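Packing light, and other lies I tell myself

I said after the last trip that I would never again haul a suitcase up four flights of stairs in the heat, and for once I've kept my word. Well, nearly. This time it was one soft bag, cabin size, and a tote with a book and far too many cereal bars in it.

We had 12 nights away, most of them in Kurtuluş, in a flat above a shop that sold nothing but buttons and zips (I bought buttons, I have no idea what for). The old me would have taken a different top for each day plus spares for "nice dinners", and then worn the same two things over and over. So before we left I laid it all out on the bed and put half of it back in the drawer. Then I had a cup of tea and put a bit more back. What was left was four T-shirts, two pairs of trousers, one dress that doesn't crease, a cardigan, and a raincoat I didn't need and resented the whole time.

The bag is a Brernier, bought in the December sales, and I'm very fond of it. It has one big pocket and one small one and that's your lot. I've tried the sort with compartments and I just lose things in them – I once found a boiled sweet and 18 euros in a side pocket two years after the holiday they belonged to. A nice surprise, but still.

The part everyone asks me about is washing. You do have to wash things, there's no getting round it. I did mine in the bathroom sink every third night, with a little tube of Zorivent travel soap that smells of lemons and lasts for ages. Wring it out, roll it up in a towel, stand on the towel (this is the fun bit!), then hang it by the window. T-shirts were ready by breakfast. Trousers took until lunch, and socks please themselves. I would say bring your own bit of string, as the hooks in rented flats are always in daft places.

As for folding versus rolling, I've read so many arguments about this and I've come down on the side of rolling, mostly because I'm bad at folding. My sister-in-law's method involves a sort of tuck at the hem and I cannot do it without swearing. Rolled things come out a bit crumpled, but you put them on and walk about and half an hour later they look fine.

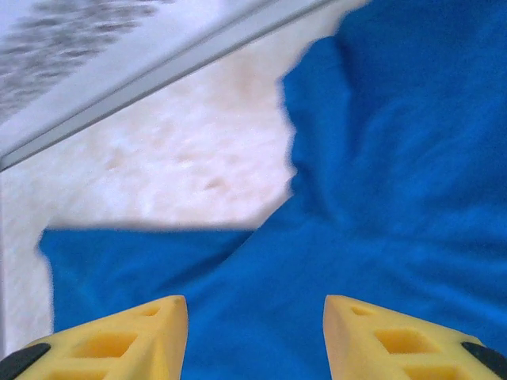
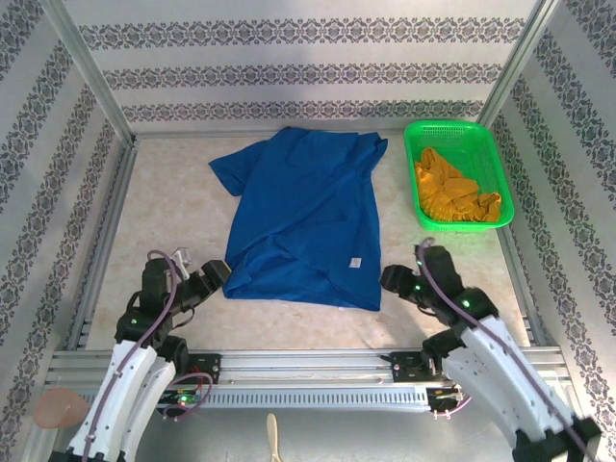
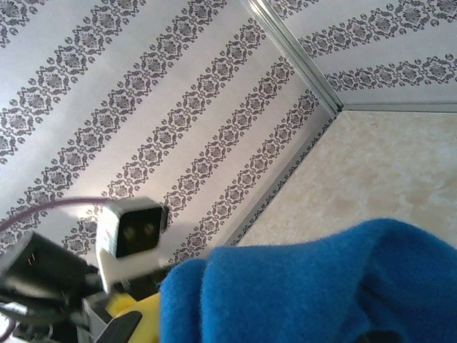 Then there was Gadach, which we added on at the end for three nights, and where I nearly came unstuck. It's up in the hills and it was so much colder than I'd bargained for. I wore the cardigan, the dress over the trousers, and finally the raincoat, so I take back some of what I said about it. The bus up there took most of a day and cost 216 of the local money each, and the toilets at the halfway stop were better than the ones in my office. We ate lentil soup twice a day and I haven't stopped thinking about it.

Next time I'd swap one of the T-shirts for something with long sleeves, and I'd take proper slippers. Stone floors at six in the morning are no joke. I'd leave the second pair of trousers at home too, although I said that last time and packed them anyway.

I'll put the soup recipe up once I've got it right. The first go was mostly cumin.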